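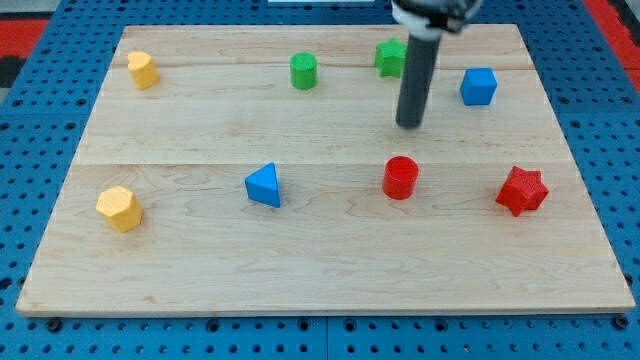

Ticket 609
Cell: Hunton bench, block pushing task
Opened by: Solveig Myklebust
Opened: November 24, 2021
Priority: normal, but the cell stays locked out until closed
Status: closed, see last entry

Problem as reported
Run stopped itself on force limit. Arm fine, no damage I can find. Operator cleared the fault from the pendant and hit resume without calling it in. Stopped again on the next push. That's when I got the call.

Bench rules say: protective stop = log it, find the cause, then reset. In that order. Resume is not a diagnosis.

Log

SM - Pulled the controller log. Both stops in Z, both on the way down. So it's height, not the push.

SM - Checked work surface in the config. Still has the old height from before the wood board went on top of the pegboard. Somebody swapped the surface and did not touch the config. No change note either. Rule 2 on the bench sheet, it is taped to the cabinet.

Wastard support - Can you confirm tool length on your side? A long rod with the wrong length entered gives the same symptom.

SM - Tool length is right, measured flange to tip with calipers. Matches the sheet. It's the board.

Wastard support - OK. Please don't fix it by raising the force limit. We see that a lot.

SM - Wasn't going to. Though I did find it had been raised once already, to 700 in the controller's own units, no initials. Put back to the value in the risk assessment. If you need a different limit the assesment gets redone first, then the number changes.

SM - Set new surface height. Touched off at the corners and the middle, the board is joined strips so I don't trust one point. Middle seam is fine, no lip. Board was not fixed down though, you could slide it by hand. Put stops on it, bolted through the pegboard holes.

SM - Dry run, reduced speed, tip parked just above the board. Blocks laid out in two loose rows, none touching, with room to get the rod down between them. Tip clears. Please keep to this spacing at start of run. If blocks are bunched up the rod can come down on top of one and you get the exact same fault, and then we chase the height again for nothing.

Gruketico (integrator) - Do you want us to add a surface check at startup?

SM - Yes please. Single touch, low speed, refuse to start if it's out of tolerance. Send me the change before it goes on the controller, not after.

Gruketico - Will do. Same for the Sæther cell?

SM - Same tool there so yes. Separate ticket tho.

Cause
Surface changed, config not changed. Force limit edited without sign off. Reset before cause was found.

Rules going forward, all shifts
- Any change to board, mat or tool: update config, touch off again, initial the sheet.
- Safety values are read only to operators. Password changed today, ask me.
- Hands out of the cell before reset. Rearranging blocks counts as entering, arm in hold first, enable switch released.
- Second stop on the same job: lock out and call. Don't try a third.

SM - Full speed run done, no stops. Lockout off. Startup check still to come from Gruketico, tracked seperately, due January. Closing.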